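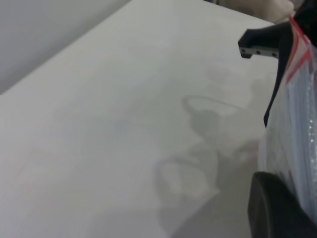
The Second Arm

Halima Okonkwo had been putting off the budget all through March, and now it was the last week and Colin Lambert was leaning in her doorway with his coffee, as he did.

"So do we get the second arm or don't we?" he said.

She told him, kindly, that the arm from Lanomley was 3260 before shipping, and the spare fingers were another 490 – and did he remember what was left in the pot?

"Almost enough," said Colin, who was an optimist and had once bought a boat.

She laughed in spite of herself, and they went down the hall to look at the bench again, and to talk about whether a cheaper gripper could ever manage a slippery bag.

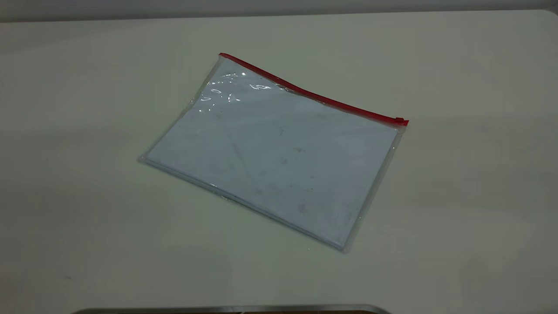 The zip pouch with the red closure, on the bench.

"Fingers first," Halima said at last, and wrote 490 on the back of her hand.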